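# The Plum Jam Summer

My aunt Ilze Uibo left me two things when she moved to Vundmont: a key to the old house in Plorville and a cardboard box of jam recipes that she swore had never been shown to anyone outside the family. She was fibbing about that. Laimutė Lūse next door had the exact same recipes in the exact same handwriting, and she told me so before I'd even gotten my suitcase up the steps.

"Your aunt copied mine," she said over the fence. "Ask her about the cloves."

So I called Ilze that night and asked her about the cloves, and she hung up on me! My own aunt! I was eighty miles from home with a house that smelled like mothballs, and I'd already picked a side in a war I didn't know was on.

I should say that I'd come to Plorville to finish a book. It was a novel about a lighthouse (don't ask) and I had six chapters of it, and every one of them had a storm in it. I figured a quiet house would sort me out. I put my laptop on the kitchen table, made coffee, and spent the whole first morning reading jam recipes.

They were wonderful, is the trouble. Ilze wrote notes in the margins like she was arguing with somebody. "Too much sugar, you will be sorry." "L. says lemon. L. is wrong." And then on the plum one, in different ink, "L. was right, but do not tell her."

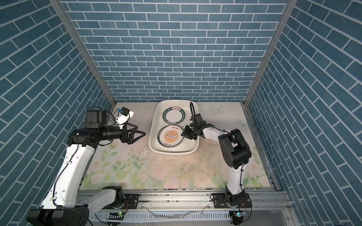
Well, you can imagine what I did with that. I walked straight over to Laimutė's with the card in my hand, and then I stood on her porch like a dope and couldn't knock. It seemed like a mean thing to do to Ilze, even after the phone call. I put the card in my pocket and when Laimutė opened the door anyway (she'd been watching me through the curtain) I asked if I could borrow some sugar.

"What for?"

"Plum jam," I said, and that was that, I was making plum jam.

She came back with the sugar and a pot big enough to bathe a toddler in, and she followed me home to make sure I didn't ruin it. I didn't own a plum, so we had to go see Wim De Smet, who had a tree, and who wanted to tell us all about his knee before he'd let us near it. The knee took most of the afternoon. By the time we had the plums it was getting dark, and Laimutė sat in my aunt's chair and pitted them with a hairpin, fast as anything, without once looking down.

"She used to sit there," she said, pointing at me with the hairpin. "I sat here. Every October."

"What happened?"

"The fair happened."

It had been eight years ago. They'd made a batch together and agreed to enter it under both their names, and when the ribbons went up there was only one name on the card, and it was Ilze's. Laimutė never asked her about it. She just went home, took down the clothesline they'd strung between the two houses, and started buying her jam at the store. I asked her if the store stuff was any good and she gave me such a look.
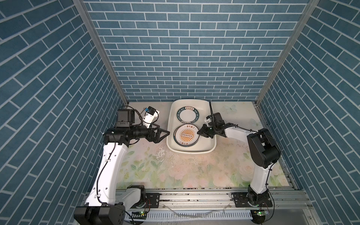
I called Ilze again the next day. I'd practiced a whole speech in the shower, really a very good one, about friendship and how life is short, and I got as far as "Laimutė told me about the fair" before she cut in.

"The form had one line," she said.

"What?"

"For the name. One line! I wrote us both, and the boy at the desk, that Kristaps Luik, he said it wouldn't fit and he typed it up himself. I thought she knew. Then she took the clothesline down, and I thought, fine, if she wants to be like that."

I had to sit down on the floor. Eight years over a line on a form! I told her she had to call Laimutė that minute, and she said she couldn't possibly, she had a casserole in, and anyway Laimutė could call her. So I did the only thing I could think of. I carried the phone across the yard, stretching my arm out in front of me like it was a live fish, and I handed it over the fence.

Laimutė looked at it for a good long while. I could hear my aunt squawking out of it the whole time, wanting to know where I'd gone.

"Ilze," Laimutė finally said. "She's burning your sugar."

I was, too. I'd left the second batch on the stove. I ran in and scraped what I could into a jar, and it came out black as a boot and tasted like cough drops. Through the window I could see Laimutė leaning on the fence post with my phone at her ear, talking with her free hand, and she was still out there after I'd scrubbed the pot.

She gave me the phone back around supper with the battery dead. Then she asked if I knew how to hang a clothesline, and did I own a ladder, and what was that awful smell.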